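Feeding more people from the same field

August 8, 2025

My grandmother kept 6 goats and a piece of land with sorghum, and in her opinion this was enough for any family. I thought about her often this summer, when I was staying in Drindov and visiting farms in the valley. Everybody there speaks about yield. How many more sacks from the same field, how much less water for each sack.

In June I visited Rosalba Marras, who grows chickpeas and hard wheat on 80 hectares above the village. She took over the land from her uncle, and for many years it received only wheat. Now she changes the crop every season and leaves the straw on the ground after harvest. The first two years were bad, she told me, and the bank was not patient. In the third year the soil began to hold the rain again. I put my hand in it and it was dark and crumbly, with many small roots.

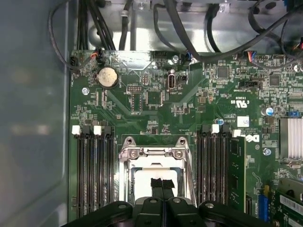 Inside a desktop computer, with the motherboard and black cables.

What surprised me is how little of her harvest stays near. The chickpeas go by truck to Leltau, are cleaned and packed there, and a part comes back to the shop in Drindov at three times the price. I asked the shop owner about this and he only lifted his shoulders. For me it is a big question. We discuss a lot about producing more, but between the field and the plate so much is lost, in money and also in food. Rosalba loses nearly 60 sacks in a season because they wait too long in a damp store.

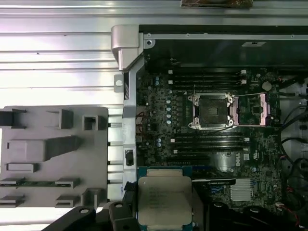 A processor chip held over the green board.

My friend Olanrewaju Dauda has another opinion. He worked many years for the seed cooperative in Bassey, and he says that storage is important, but the seed comes first. Last season they gave a short-stem sorghum to 2,642 households. He is proud of this, and I understand him. Still I asked what happens if the rain comes late and the households have no old seed left. He answered that they tell each family to keep one corner of the field for the old variety. I would like to know how many families do it when the field is small.

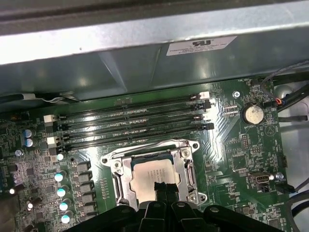
A dry store is the thing I would pay for first, before new seed and before a new tractor. In Simus I saw one that the farmers built together, with a raised floor and air passing under the sacks. Each farmer has a row, and at the end of the row there is a board for the name and the date of harvest. I liked how simple it was. The four memory slots in the photo, parallel and all empty, remind me of those rows before the harvest, when the sacks are not yet inside. Rosalba wants to go to Simus in the autumn and measure the floor. I promised to send her the address of the man who has the drawings, and I still have to find it in my notebook.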